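Chapter 4
House Rules for Shared Workspaces

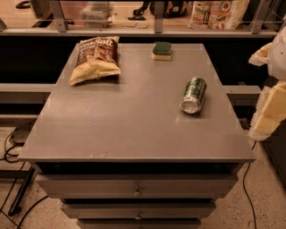
Kauppinen wrote to me after the first edition to say that a rule which can't be checked in the time it takes to walk up to the robot isn't a rule at all, it's a wish. I grumbled over that letter for a week (I'd written a lot of wishes) and then I rewrote the whole chapter around it.

So we'll start small. You've spent three chapters on arms, joints and grippers, and by now you probably want to make something move. Good! But before you do, I'd like you to think about the ordinary stuff lying around when a robot picks things up: a bag of chips, a sponge, a soda can on its side. None of it looks dangerous. Most of the trouble I've been called in to sort out over the years began with things exactly that dull, plus a cable on the floor and a person who leaned in to straighten something.

What this chapter covers

First we'll look at the difference between a standard, a site rule and plain good practice. People mix these up all the time. A standard is written by a body outside your building, and you can be audited against it. A site rule is yours, and you can change it by morning if it's a bad one. Good practice is everything you do without being told, and it's the hardest of the three to teach (I've been trying since my own lab days at Nerau, with mixed success).

Then we get to the practical part: the floor, the work surface, the objects, the arm, and you. I put the floor first on purpose. Cables get run across a floor for one quick test and they're still there in February. At Nerau we ended up with a site rule that any cable crossing a walking path had to be covered or rerouted before the arm was powered, and there was a fair bit of moaning until everyone got used to it.

After that comes the object list, my favorite section, so forgive me if I go on. Every task should have a written list of what may be on the work surface, and in what condition. "Can" isn't enough. Is it full or empty? Sealed? Standing, or is lying down allowed too? A soft gripper that manages a sponge nicely may roll a can straight over the edge, and a chip bag changes shape every time it's handled. Write down the things you've tested and leave the rest off.

A short case to carry with you

The Pollex team kept a log of every stop on their picking station, 731 entries over 2000 runs. When they sorted them, 665 had been made by a person pressing the button, and the others came from the machine itself. Their manager's first reaction was that the staff were too nervous. I read it quite differently, and we'll come back to the log in the last section, once you've met the Morkix checklist and tried filling one in yourself.

Before you read on

Take a sheet of paper and go stand next to whatever robot you have access to, powered down. Write the rules you think apply within arm's reach of it. Then ask whoever runs the place for the real ones and lay the two side by side. Keep your sheet, please. You'll need it for the exercise at the end of 4.2, and it's much more useful with the mistakes left in.

4.1 Standards, site rules and habits

Let's begin with the word "shall." In a standard it marks a requirement, while "should" marks a recommendation, and you'd be amazed how many site rules swap the two halfway down the page. When you write your own, pick one word for the things people must do and stick with it all the way through.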